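Toy basket

A toy basket is an open container in which the small playthings of a household, classroom or waiting room are kept between uses, or at any rate are supposed to be. It differs from the toy chest in having no lid and from the toy shelf in having no order. Wire mesh, wicker, canvas and plastic are the usual materials.

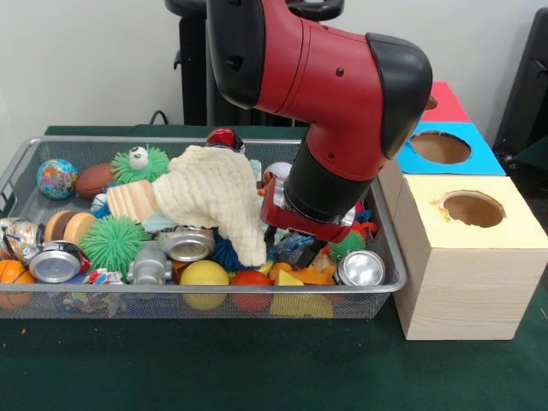
The term covers the container and its contents together. A basket with nothing in it is generally called a basket, and is rarely seen in homes with children under ten.

Terminology

English speakers use toy basket, toy bin and toy box more or less interchangeably, although retailers insist on distinctions. In Durnby and the towns nearby the older word is "tumble," as in "put it in the tumble," and the noun has outlived several attempts by the local school district to replace it with "storage." The design writer Mareike Böttcher reserves "basket" for anything a child can see through or into without help, and calls everything else furniture.

Construction

Wire baskets are normally rectangular, with a heavier rim and a finer mesh below it. The mesh lets a child spot a ball from the side and drops crumbs, sand and stray beads onto whatever the basket is standing on, a feature that catalogs describe as ventilation. Wicker is quieter and softer on the shins but frays at the corners, and toddlers have been known to eat it. Canvas folds flat when empty, and very often when full.

Height matters more than volume. The Skuvitz company, which sold household wire goods by mail, recommended that the sides come no higher than the elbow of the child using it, and printed a small ruler on the packing slip for the purpose. Most of the rulers went into the basket.

Contents

Toy baskets are filled with whatever has no better home. Balls dominate, as they roll off shelves and cannot be stacked. A typical mixed basket will hold a miniature basketball, a small brown football, a stress ball printed like a globe and some kind of rubber creature with spikes and an oversized eye, the last of these usually acquired at a fair or a dentist's office. Wooden blocks turn up singly, long after the rest of the set has been given away.

Textiles form a second, less discussed class. Doll blankets, knitted squares, single socks and dishcloths promoted to capes all find their way in, and tend to end up draped over the pile, where they hide whatever the child is looking for. Nayara Rocha, in her household survey The Contents of the Low Shelf, called this "the blanket problem" and gave it 70 pages, which reviewers felt was generous.

Layering

Because things are taken from the top and thrown back onto the top, a toy basket sorts itself by popularity. Favorites stay near the rim. Below them lies a middle zone of toys that are loved when found, and below that a bottom layer of small, flat and heavy items – puzzle pieces, coins, a wheel – that may not be seen for years. Rocha compared the bottom layer to lake sediment. Her co-author, Kwame Nartey, preferred to compare it to his own glove compartment.

Retrieval is done by hand, in one of two ways. In digging, the searcher pushes down through the pile and feels around. In tipping, the whole basket is emptied onto the floor. Children favor tipping, which is faster and louder. Adults favor digging until they are in a hurry.

Care and rotation

Hard toys are wiped with warm soapy water and dried before they go back. Knitted and stuffed items are washed separately, and rubber toys with spikes collect lint and are best rinsed under a faucet. Wooden blocks should not be soaked.

Some households practice rotation, in which part of the contents is put away in a closet and exchanged every few weeks. The method is associated with the Bittencourt nursery, where Érica Pimentel ran two baskets on alternate months and labeled them A and B. The children called them the good one and the other one, and switched which was which every July.

Collections

The Brundon Museum of Household Life owns a basket cataloged in its entirety by Raíssa Lacerda, who assigned numbers to 1,000 separate items, including the crumbs. The entry for the last item reads "button, or possibly candy." It has not been tested.

See also: Junk drawer; Laundry hamper; Lost property; Marble; Rummage sale

Page last revised 6 June 2025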